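Flokby clock to be right again, residents warned

The clock on the old grain hall in Flokby will be stopped in August for its first full overhaul in 20 years, ending a long run in which it has been correct mainly by arrangement with the people looking at it.

The clock gains 10 minutes a week. It has done so for as long as most shopkeepers on the square can remember, and the town has adjusted. The bakery opens at seven "by the hall," a time that drifts through the week and snaps back when someone from the parks department climbs up and moves the hands. The bus company gave up printing "departs from under the clock" after a run of complaints from passengers who had trusted it.

The work has gone to Løken, a two-room repair shop on the road to Bevside, which quoted 686 hours for the job. That covers taking the movement down, cleaning it, recutting whatever is worn and getting it all back up a staircase that was plainly built for someone narrower.

"There's nothing wrong with the clock that wasn't wrong in my father's day," said Randi Løken, who runs the shop. "One wheel is worn, and everything downstream of it has been making allowances. It's a lot like working for the town."

The worn wheel drives the minute hands on all four faces. On the north face the hand also slips a little on its shaft, so drivers coming in from Bevside see a slightly different time from everyone else and have learned to keep quiet about it.

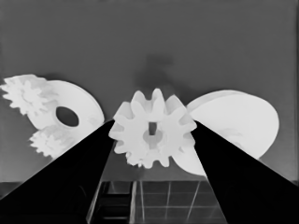
What it costs

The town set aside money for the clock in the spring, then spent part of it on a drain. The gap was closed by a gift of 2000 from Plada, the paint firm, which asked in return for a small plaque. The plaque has now been discussed at more meetings than the clock has. The firm would like it at eye level. The town would like it inside, on the second landing, where it can be enjoyed by whoever is carrying the oil can.

There was also a short debate over whether to fit an electric movement and be done with it. Supporters said it would keep perfect time and need almost no care. Opponents said much the same thing, in a different tone of voice. The vote went to the old works.

While the movement is out, the hands will be set at noon and left there. A proposal to take them off altogether was dropped after the school pointed out that its lunch break is still started by a teacher looking out the window. The school has been asked to buy a watch.

The bell will be silent too, which has split the square. The hotel is pleased. The barber, who says he has not needed an alarm since he moved in upstairs from his shop, is looking into alarms. 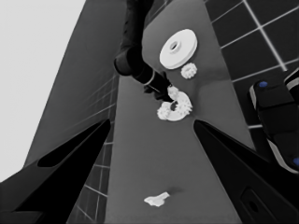 A long gray tabletop, with small touches of blue at the right.

Løken expects to have the clock running again before the first frost. The shop will then check it daily for a month against the radio time signal. The bakery has not yet said which of the two it will follow.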